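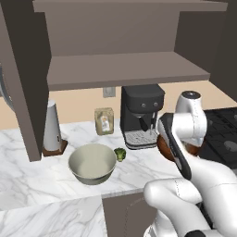

Avaliação: pacote de regras Irnlow para cozinhas simuladas
Publicado em 3/13/18

O Irnlow é um conjunto de regras e verificações que se aplica às tarefas de um braço robótico em simulação antes de passar ao equipamento real. Usei a edição de dezembro com a cena de cozinha da Moma. São 60 regras em 9 grupos, e a instalação levou 50 minutos, quase todos gastos a acertar os caminhos das texturas.

O grupo mais útil é o da manipulação de louça. Obriga a declarar, para cada objeto, a zona de preensão permitida e a inclinação máxima em transporte. Uma taça inclinada com alimentos na bancada gera aviso, e o relatório indica o passo em que o limite foi excedido. 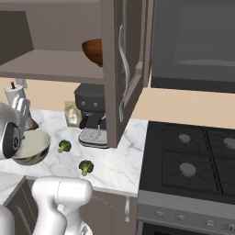

As regras sobre portas de armário são mais fracas. O pacote trata uma porta aberta como obstáculo fixo e não pede nova verificação do percurso quando ela muda de posição. O Nolton faz isso melhor, mas custa o triplo. Também falta uma distância mínima ao fogão por defeito; tive de a escrever à mão.

A vista da garra ajuda a rever as preensões junto ao bordo, onde os pratos curvos dão mais erros de contacto.
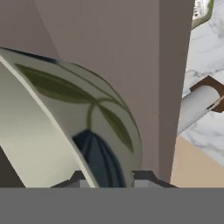
Prato decorado entre os dois dedos da garra, preso perto do bordo.

A documentação é clara, embora só exista em inglês. O exportador para Jemal falhou 3 vezes com nomes acentuados. Sem acentos, funcionou.

Nota: 3 em 5. Recomendo a quem ainda não tem regras próprias.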